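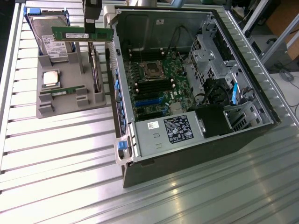 A stick of RAM in the Toltar's gripper, with the parts tray beside the open tower.

Workshop Tips: Setting Up a Bench Arm for Desktop Repairs

By Raghavendra Gounder

Print this page | E-mail this page

Last updated: August

I've had the Toltar bench arm kit in my shop in Bivdale long enough to have strong feelings about it, and most of them are happy ones! The kit runs $3,212 before shipping, so I didn't buy it on a whim. I rebuild desktop towers for small offices and a couple of schools, and I wanted something that could handle the dull part of the job (pick up the memory, bring it over, hold it there, go back for the next thing) while I got on with testing. What follows is half review and half the tips I wish had been in the manual.

Lay the tower flat, always

I started with the tower standing up, the way I work by hand. Don't bother. Put it on its side with the open side up and the arm can come straight down on everything, and so can your eyes. If the bench top is ribbed aluminum like mine, the case has a nice flat bearing surface but it can still creep. I put two strips of thin rubber drawer liner under the far side of the case and a stop block against the near side. Take the side panel off and put it well away from the bench. I once leaned mine against the arm's base and spent a good hour blaming the software.

Get the cables out of the way first

Any loop of cable that stands up above the board is going to meet the gripper sooner or later. Before each run I tuck what I can behind the drive cage and hold the rest down with a soft hook-and-loop tie. Skip hard zip ties on a machine you'll be opening again in 20 minutes. The loops near the memory slots are the ones to watch, so do those last and check them again after you've bumped the case.

The tray is half the job

The kit comes with a flat plastic plate for parts, and it's the one thing in the box I'd call weak. I swapped it for a Benik molded tray in gray plastic and everything got better that same afternoon. Every part gets its own seat. The processor goes in the square recess, memory lies in the long slot, the expansion card stands up with its edge on top, and the hard drive stands at the back in its caddy.

A few things I've learned about loading it:

- Put tall parts at the back. The arm travels over the tray a lot, and a hard drive in the front row is a wall.
- Seat the memory the same way around every time. Pick a rule (mine is label toward me) and stick to it, even when you're tired.
- Leave the drive in its caddy. It's easier to grip and you won't be hunting for it later.
- Blow the slots out with a hand bulb before you start. A crumb of dust under one end of a stick will tilt it just enough to matter.
- Mark the tray's corners on the bench with tape. When it gets knocked you can slide it right back and carry on.

Teaching the pick points

This is the fun part. You guide the arm to each spot by hand, press the button on the wrist and it remembers. I've saved 19 points for my usual tower and tray, and I use every one of them. Go slowly and give each pick its own "above" point, straight over the part and a couple of inches up. The arm should come down in a straight line and leave the same way. If you let it cut the corner, it will brush the neighboring part on the way out.

Name the points in plain words. "RAM front" is a fine name. "Point 12 new new" is how mine looked for the first week, and I deserved what I got.

Gripper pressure and finger pads

The stock finger pads are a hard plastic and they grip fine on a caddy. On a bare memory stick I like something softer. Tefera sells a stick-on pad that can be trimmed with scissors, and a strip on each finger lets me turn the grip force way down. Start at the lowest setting and lift the part over a folded towel. If it slips, go up one notch and try again. Hold memory level while it travels and only turn it once it's over the board, with plenty of height to spare.

I do not let the arm pick up a bare processor. It may well be able to! I've just ruined enough sockets by hand over the years to want my own fingers and a good light on that one. Leave the black plastic cover on an empty socket until the very moment you need it off. It costs nothing, and a dropped screw in there is a bad day.

Static

Wear the strap. Ground the bench frame too, and check the connection with a meter now and then. I do mine at 8 in the morning before the first tower. Keep cardboard boxes and foam off the working area. I keep mine off to the side, and that's as close as they get.

Pushing the memory home

The arm can set a stick into the slot and give it a first push. For the last click I step in with two thumbs. The Toltar does have a press routine, and I had it working well on newer boards, but older slots can be stiff and I don't love watching a board bow. Open the latches at the ends of the slot yourself before the run starts. Forget once and you'll hear it.

How it's holding up

I've put 111 towers across the bench with it so far. The wrist joint needed one adjustment, a quarter turn with the supplied key, and the finger pads have been replaced twice. The arm is quieter than my shop fan. Setup from a cold start takes six minutes now that my tape marks are down, and a good chunk of that is me looking for my glasses.

What I'd change: the power lead is too short, the manual has no drawing of the wrist, and I'd love a second stop button on a long cord. Toltar's support line answered my question about the wrist the same day, with a sketch, and the sketch was great. Put it in the manual, folks!

Would I buy it again? Yes, for a shop that sees the same kind of tower over and over. If every machine that comes through your door is different, you'll spend a lot of time teaching points, and a good tray plus your own two hands may be the better buy. Get the tray either way.

One more for the road: keep a small magnet dish at the far end of the bench for case screws. The far end. Mine used to sit by the memory and the arm put its elbow in it.

Questions or a tip of your own? Use the contact form.

Contact | Copyright Raghavendra Gounder, all rights reserved | Back to top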